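My first month at Bridby I told my mother I was a gift consultant. What I did was put bottles in bags. Bridby sold housewarming presents, the kind where you get something to drink and something to wear and a tag with a saying on it, and the whole packing room was me and Desmond Haddad and a radio that only got one station.

Desmond had been packing for 19 years, first for Ravaretti when it was still a department store with a basement, and then for us. He could bag a bottle while eating a sandwich. I once watched him do it during an argument with his sister, phone pinched against his shoulder, and he never looked down!

So when the owner came back from a trade show in August and said we'd be getting the arms from Bjarnason on trial, two of them, I figured Desmond would sulk. He didn't sulk. He pulled a stool up to the enclosure, folded his hands on his belly, and watched that thing like it was the ball game.

"It's got a grip," he said, after a long while. "I'll give it that."

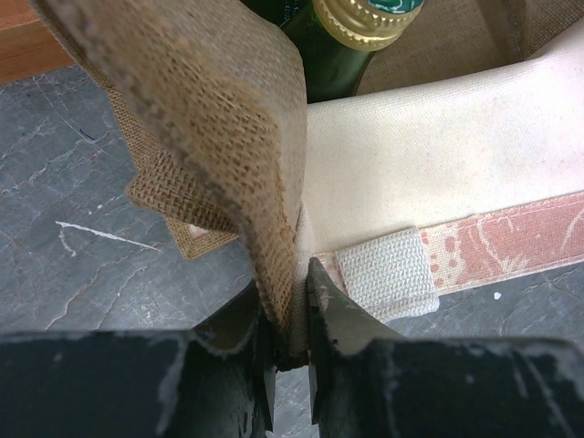

You have to understand about Desmond and burlap. He hated it. He said it was a cloth with no manners, you pull it one way and it goes three others, and it sheds on your good pants. Every new kid who came through Bridby got the burlap speech, and then got handed a stack of wine bags and left alone with them until lunch. It was sort of a hazing. I'd cried a little over mine (I was going through a breakup, it wasn't all the bags). And now there was the gripper with a fold of the stuff pinched between its two scuffed black fingers, and the gold cap of the bottle showing behind, and Desmond was leaning so far forward on the stool I thought he'd go over.

"Don't tug," he told it. "Lift."

"It can't hear you," I said.

"You couldn't either, your first week."

The woman from Bjarnason was very nice and very tired. She had a laptop and a thermos and she kept saying "on a good run," as in, on a good run it'll do the whole order by itself. I asked her what a bad run looked like and she laughed and said I should stick around. I stuck around. I had 3000 gift tags to string anyway, and I could do that from a chair.

On the bad runs it would get hold of the bag just fine and then kind of lose the thread. It would hover. It would close on nothing, very gently, and carry the nothing over to where the bag was supposed to be. I recognized that feeling so strongly I had to go get a soda.

The good runs were something, though, I won't lie to you. You'd hear the motors, and the arm would come down over a bottle and pick it up and put it in the slot, and Desmond would breathe out through his nose.

He started bringing it harder stuff. That's the part I think about. The owner had given us a list, and the list was all easy, and Desmond went into the stockroom and came out with his arms full of everything he personally couldn't stand. Bags with dividers. Bags with the fat rope handles that flop over right when you're reaching in. Neckties, which he rolled himself, tight as cinnamon buns, because he said if it couldn't do neckties then what were we all doing here.
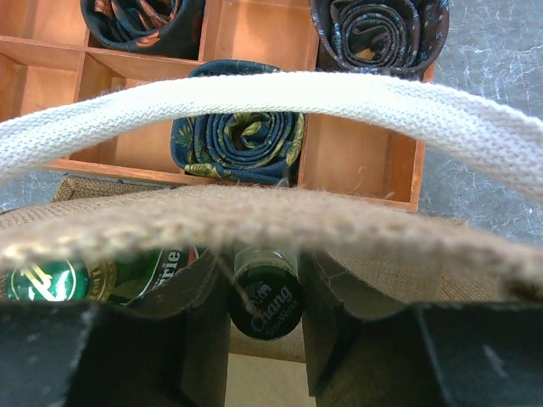 "You're trying to make it fail," I said.

"I'm trying to find out what it's good for. Same as I did with you."

I asked him what he'd decided I was good for, and he said the jury was out, but my tags were straight.

Around that time Oseck, the hotel people, put in an order for 50 bags, mixed bottles, handles out, to be ready by morning. The owner wanted the arms to do it. She'd already told her brother-in-law they were going to do it. The tired woman from Bjarnason looked at her thermos.

We stayed late, all of us. I ordered noodles. Desmond took his stool and didn't say a word for the first hour, and the arms went at it, slow as church, and every so often the woman reset something and started over. I did my bags on the side table and kept my eyes on my own work, mostly. I wanted to be faster than it. I also wanted it to get one right, I don't know why, I wanted it so bad my teeth hurt.
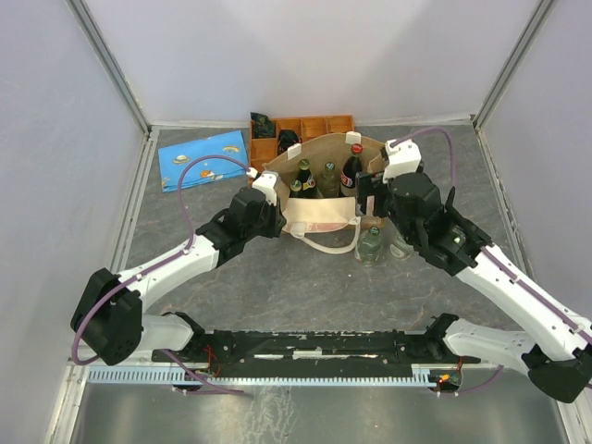
"Both sides," Desmond said, getting up off the stool. "Look at that. Hold it from both sides. I told Ravaretti that for years and they said it wasted a hand."

He went and stood at the table next to me and took a bag off the pile. He held it open by both edges and waited, and it took me a second to figure out what he was waiting for. I picked up a bottle and put it in. He gave the bag a little shake to settle it and set it down and took the next one.

We did the rest of Oseck's order like that, him holding and me filling, with the motors going behind us and the one station playing its one kind of song. At some point the tired woman came over with her noodles to watch. She asked him if he'd mind doing that again, but slower, and he said sure, how slow did she want it.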